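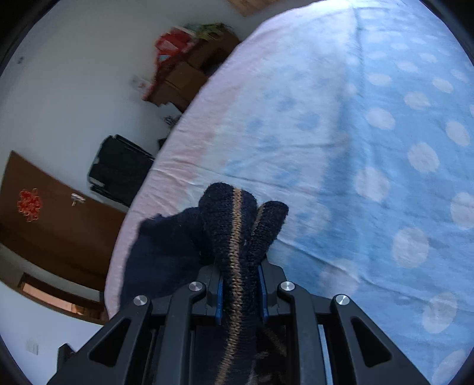 The most frequent remark in our customer forms is that socks are the one item people would pay to have taken off their hands. A customer in Onmont put it more bluntly: she could fold a fitted sheet in her sleep, but a basket of single socks left on the bed would stay there until February.

Durby Household Linen Service washes, sorts, mends and returns bedding and small knitted items for private homes. We work from one site in Prantl and deliver in Prantl, Onmont and Vitora.

What we handle

Bedding: fitted and flat sheets, pillowcases, mattress covers, duvet covers. Cotton and cotton blends are washed at the temperature on the care label. Printed sheets are turned print side in before washing and dried on a low setting. Elastic edges are checked at all four corners and replaced on request.

Socks and small knits: knitted socks with a raised or fuzzy surface are washed inside out in mesh bags, separately from bedding, and dried flat. Navy and black are sorted under daylight lamps. Pairs are matched by color, length, cuff and stripe, then folded once across the middle. We do not roll or ball socks, as this stretches the cuff.

Unmatched socks: singles are tagged with the order number and kept for 117 days. If the other sock arrives in a later order, the pair is returned with that order at no charge.

Site and capacity

The Prantl site has 400 square meters of floor space, divided into intake, washing, drying and folding. Intake and folding do not share tables. Each household has a numbered shelf, and there are 429 shelves in total. At the last shelf check, 107 of these were open to new households.

Orders

Bags are collected from the door and returned within four working days. Sheets come back folded in sets, with the pillowcases inside the flat sheet. Socks are packed in a separate paper sleeve. Please empty pockets and remove pins before collection. Wool blankets, electric blankets and pillows are not accepted.

Page last revised 2020-11-22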